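Vurngate

Vurngate is a market town on the lower reaches of the river Plurnen. It grew up around a river crossing and a toll gate, and served for several centuries as the main place of trade for the farms of the surrounding valley. The parish has a population of 3,058. The town is known for its covered market, its flood banks and the Bikis, a raised footpath that follows the line of the old town ditch.

Name

The first part of the name is generally taken to come from an older name for a side channel of the Plurnen, now filled in. The second part refers to the toll gate that stood at the northern end of the bridge. Early deeds spell the name in several ways, and the present form became usual only after the bridge was rebuilt in stone. Local speech often shortens it to Vurn.

Geography

The town stands on a low gravel terrace on the north bank of the river. Land to the south is flat and lies wet through much of the winter, and is used mainly for summer grazing. To the north the ground rises steadily towards open pasture and small woods of ash and hazel. The gravel gives good drainage, and most of the older houses have dry cellars in spite of their nearness to the water.

The Plurnen is tidal as far as the weir below the bridge. Spring tides combined with heavy rain have caused flooding on many occasions, and the lower streets were once under water for up to 4 days at a time. The present flood banks were raised in stages and are inspected every October. A sluice at the mouth of the Hsu, a small stream which joins the river east of the town, is closed when the river level is high.

History

The earliest settlement lay close to the ford, where a paved approach has been traced on both banks. A timber bridge replaced the ford, and the right to collect tolls passed to the town in return for keeping the bridge in repair. Accounts for this work survive in part and record payments for oak piles, lime and the hire of boats. Carts carrying hay paid at a lower rate than those carrying salt or wool.

Trade by water reached its height before the coming of the railway. Barges brought coal and building stone as far as the weir, where goods were moved to smaller craft. Two wharves were in regular use. The upper wharf silted up and was given over to gardens, while the lower was kept for the landing of timber and closed within living memory of the last bargemen. The railway station was placed well outside the town, and the streets leading to it were built up only slowly.

Tolls on the bridge were ended by agreement with the county. The gate was taken down and its two stone posts were moved to the entrance of the churchyard, where they remain.

Market

The market is held in a long open-sided hall with a slate roof, which replaced a row of wooden stalls. Eggs, butter and poultry were sold at the east end, and cloth and ironware at the west. Livestock was sold in the street until the practice was ended on grounds of public health. A fair for the hiring of farm workers took place each November and survives as a small gathering with music and hot food.

The Bikis

The Bikis runs along the northern and western sides of the old town. The bank on which it stands was formed from soil thrown up when the ditch was dug, and was later planted with limes. The path is open at all times, although the western steps are closed in icy weather. Sections of the ditch can still be seen behind the school and beside the allotments. The remainder was filled in – largely with rubble from the old wharf buildings – and is now covered by gardens.

Economy and transport

Farming employs fewer people than in the past, and many residents travel to work elsewhere. Small workshops occupy the former maltings, and the town has a weekly produce market and a number of independent shops. Buses link the town centre with the railway station and the villages of the upper valley. The road bridge is subject to a weight limit, and heavy goods traffic is directed to the newer crossing upstream.

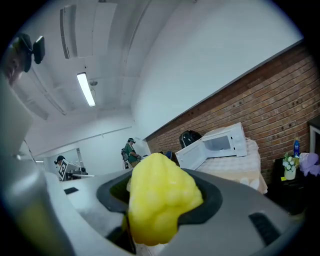 Cyclists and walkers may use either crossing. The riverside path between the two is maintained by the parish and may be closed at short notice when the Plurnen is in flood.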